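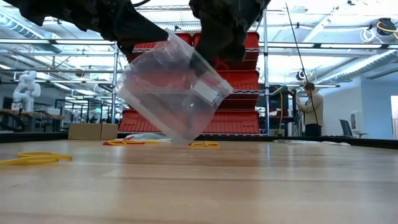 *Clear bag with a label area, and three bundles of yellow cord on the tabletop.*

## Storing Cords and Cables at Home

Residents of Eltdale are asked to keep extension cords and charging cables in good order between uses. The household service desk answered 1,019 inquiries last year, and a large share concerned cords that had been stored badly.

**Before storing**

- Unplug the cord at the wall and let it cool.
- Wipe it with a dry cloth. Do not use solvent cleaners on the outer jacket.
- Discard any cord with cracks, bare wire or a loose plug. Tape is not a repair.

**Coiling**

Coil the cord in loose loops, following its natural curve. Do not wind it around the hand and elbow, as this twists the wires inside. Loops 11 inches across suit most household lengths. Secure the coil with a fabric tie; rubber bands dry out and stick.
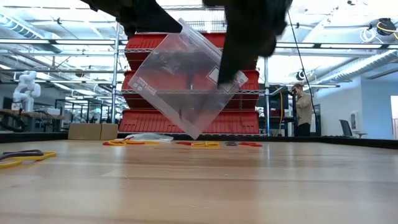 Write the length and the room on each label before filling the bag, while the surface is still flat. A cord longer than 8 feet is better hung on a wide hook in a closet or garage.

**Where to keep them**

Choose a dry shelf away from heaters and direct sun. Heavy items should not be placed on top of coiled cords. Holiday cords may be packed separately and checked each October.

Damaged cords may be left at the Palma Street drop-off counter during opening hours. Questions about this page should be addressed to Consolacion Sison, Household Services.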